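Home Textiles Care, Evening Course
Handout 4: Folding and putting away patterned knits

Hello again everyone. These are my notes from the session on knitwear, typed up because half of you had your hands in wool and couldn't write. I've left in the bits where we wandered off. Bring them with you next time, along with one sweater of your own that you never know how to fold.

We're using a navy and mustard Fair Isle-style sweater all the way through this handout, on a bedspread, since a bed is where most of you told me you do your folding. One with the sweater rolled up, one with it flat:
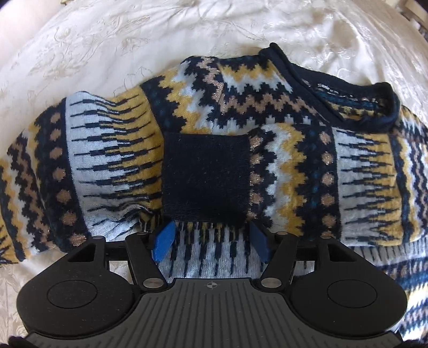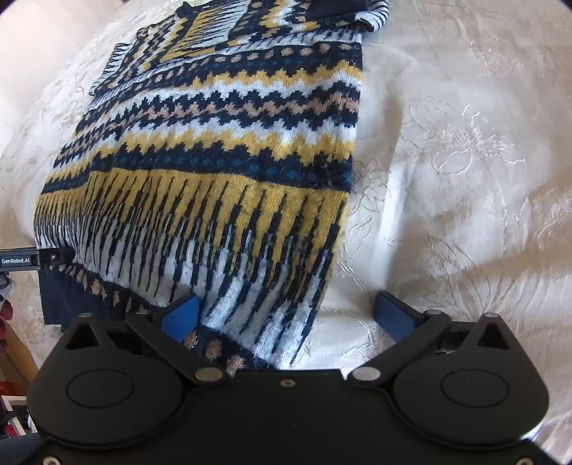

Chia-jung Yip wanted to know why we don't just hang them all up and be done with it, because a closet rod is quicker than any fold and you can see what you own. Fair question! And I'll admit I did it that way for years. The trouble is weight. A knit is a lot of loops holding on to each other, and when you hang it, all the loops at the shoulders have to carry everything below them. Give it one winter and you've got little bumps at the shoulders where the hanger ends were, and a body that has grown longer and skinnier. Plain sweaters forgive you a bit. Patterned ones don't, because your eye goes straight to a zigzag that has started to sag.

So we fold, or we roll. Let me take the pattern first, though, because it matters for both.

Why the pattern changes things

With stranded color work (that's the proper name for it, you carry the color you aren't using along the back of the row) there are really two layers of yarn in most places. The front looks neat, and the inside is full of short loose strands called floats. That makes the fabric thicker and warmer, and also less stretchy than a plain knit in the same yarn. Mei-kuen Hsieh asked if every sweater that looks like this is made that way. No, some are printed, and some are machine knit with the back done differently. Turn yours inside out and look before you decide anything. If you see floats, take your rings off before you handle it. I'm serious, I have pulled a float with a ring and I still think about it.

The other thing the bands do for you is act as a ruler. Look at how ours is laid out: dots, white zigzags, the mustard zigzag, more dots, and so on down to those tall spikes near the bottom. Every band ought to run straight across the body. When you lay the sweater down and a band dips on one side, the fabric is pulled, and if you fold it like that and leave it under a stack until fall, it'll want to stay like that. Pat it straight with flat hands. Don't tug on the hem.

And watch for shiny thread. There's a metallic gold glint in the tan parts of ours when it catches the light. Metallic thread is often scratchier and stiffer than the yarn beside it, it doesn't love a hot iron, and a hard crease can leave it kinked. Where you've got sparkle, go for a soft bend every time.

Before you fold

Check it's clean. Moths go for the places where there's skin and food, so cuffs, collar, and the front where you drip soup. (Yes, you do. We all do.)

Check it's dry, really dry, all the way into the ribbing at the neck. Ribbing holds on to water longer than the rest. If I've hand washed something I give it an extra day after I think it's ready.

Read the care label while you have the collar open. You'd be amazed how many people have owned a sweater for years and never read it. Write down what it says on the back page of your course notebook, one line per sweater.

Shave or pick off pilling now and not in October, when you'll be in a hurry.

The flat fold

1. Lay the sweater face down on something bigger than it is. A bed is great. A table is better for your back, but most kitchen tables are too small for a men's large.

2. Smooth from the middle outward. Line the bands up side to side.

3. Fold one side in toward the middle, with its sleeve going along for the ride, then bend the sleeve down so it lies along the body. Same on the other side. Sleeves shouldn't cross over each other, or you'll get a lump at the back of the neck.

4. Bring the hem up, once for a drawer, twice for a shelf.

5. Flip it over and look at it. If it's crooked, do it again, it takes ten seconds.

Slippery bedspreads are a nuisance here, by the way. Satiny fabric lets the bottom layer slide while you're smoothing the top one, and you end up chasing the sweater across the bed. Put a plain cotton towel down first and it'll stay put.

The roll

Rolling gets a bad name because people do it tight, like a sleeping bag. For knitwear you want it loose enough to slip your hand in. Start the same way as the flat fold, up to step 3, and then roll from the hem toward the neck so the ribbed collar ends up on the outside and doesn't get squashed. No rubber bands! If it won't stay rolled, tuck it next to its neighbor and let the drawer hold it.

I like a roll for deep drawers and for suitcases. For open shelves I stay with the flat fold, because rolls wander off and drop on your head.

Chih-ming Tang timed both methods during the session, and the roll won by a few seconds. Fine, but his roll was a sausage, and he knows it.

Where it all goes

Drawers and lidded boxes beat open shelves for anything you're storing over the summer. Heaviest at the bottom, and don't go too high with the pile or the bottom one gets pressed flat. My own limit is the depth of my hand plus a bit.

A few of you asked what I use. I've got two fabric boxes called Lenska that live under my bed, and a low drawer unit, a Flerby, that I bought secondhand with one handle missing. I have no strong feelings about either. A clean cardboard box with an old pillowcase inside will do the job. What I'd skip is sealed plastic for wool you aren't sure is fully dry, and vacuum bags for anything patterned or bulky. They flatten the stitches, and it can take a long while for them to come back.

Cedar smells lovely and I use it, but please don't count on it. Clean clothes and a closed box do most of the work. Go through the boxes once in the middle of the summer, take everything out, shake it, and put it back with the folds in a different place. That last part gets forgotten a lot, and it's how you avoid a permanent line across the chest.

Things that came up at the end

Can you iron out a fold line? Steam it, don't press it. Hold the iron just above the fabric, let the steam do the work, then pat with your hand and leave it lying flat until it cools. With metallic thread, try a small spot near the hem on the inside first.

What about cotton or acrylic sweaters in the same kind of pattern? Fold them the same way. Cotton stretches even more on a hanger because it's heavy. Acrylic will put up with more washing, but it doesn't like heat.

Are lavender bags worth it? If you like lavender!

Fung-ping Hsieh, sorry, Fung-ping Hsiao (I keep mixing up my own class list) asked about buttons on cardigans. Do up the top, the middle and the bottom ones before you fold, and leave the rest. It keeps the fronts even.

For next time

Fold the same sweater both ways and keep each one in a drawer for two nights. Write down where the creases fell and which bands they crossed. Then bring the sweater, and wear something with sleeves you can push up, as we'll be doing hand washing and it gets splashy.

Questions about this handout: ask at the front desk or catch me before class
Handout last changed 26 June 2020
Back to top

20 shares | 2 comments

Related handouts
Handout 3: Reading a care label without your glasses
Handout 5: Hand washing wool in a bathroom sink
Handout 6: Mending a pulled float
Bedspreads and blankets: what fits in a home washer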